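Putting paper sheets up on a bare brick wall
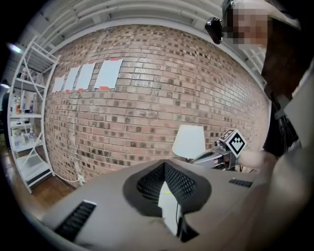
Four sheets on brick, orange-red tape at the bottom corners.

Brick is a poor surface for tape. The face is rough, it sheds dust, and every mortar joint is a recess that the tape has to bridge or avoid. The notes below apply to unpainted indoor brick and to ordinary paper: lists, plans, timetables, drawings. They do not apply to anything framed.

Preparing the brick

Brush the area with a stiff dry brush, working downwards, then go over it with the brush head of a vacuum cleaner. Do not wash it. Brick holds water for longer than the surface suggests, and tape put on in November over a wall washed the same morning will usually be on the floor by evening.

Test for loose dust by pressing a strip of tape to the brick and peeling it off. If the sticky side comes away pink or grey, brush again. Old soft brick may never pass. In that case use a thin batten screwed into the mortar and clip the paper to that.

Choosing the tape

Cloth tape follows a rough face better than thin plastic tape. Masking tape is adequate for a few days. Double-sided foam pads hold well but can pull the face off soft brick, and the residue is difficult to remove. We keep a 20 mm cloth tape from Stindora for this work and cut it into short strips with scissors - torn ends lift first.

A coloured tape is easier to find again when the sheets come down. White tape on white paper tends to get left behind.

Placing the strips

Each strip should have at least half its length on the brick. Keep that half on the flat of one brick where possible. If it must cross a joint, press it into the recess with the back of a spoon.

Fix the top edge first, as it carries the weight. Strips at the bottom corners carry very little and are there to stop the sheet curling or lifting in a draught. Rub each strip hard for 12 seconds. Heavier paper needs a third strip in the middle of the top edge.

Keeping a row level

The mortar courses serve as a ruler. Choose one course and set all the top edges to it. With sheets of different sizes, line up either the tops or the bottoms and accept the difference at the other end. In older buildings the courses may run out of true, so check with a spirit level over the full length of the row.

Nearby items

Leave a clear gap between paper and any lamp. Keep shelving far enough along the wall that the sheets can be reached without leaning over it. Run power leads along the foot of the wall, clear of where you stand to read.

Taking down

Peel slowly, from the brick side towards the paper. Warm stubborn strips with a hairdryer on its low setting. Remaining adhesive can be rolled off with a ball of the same tape.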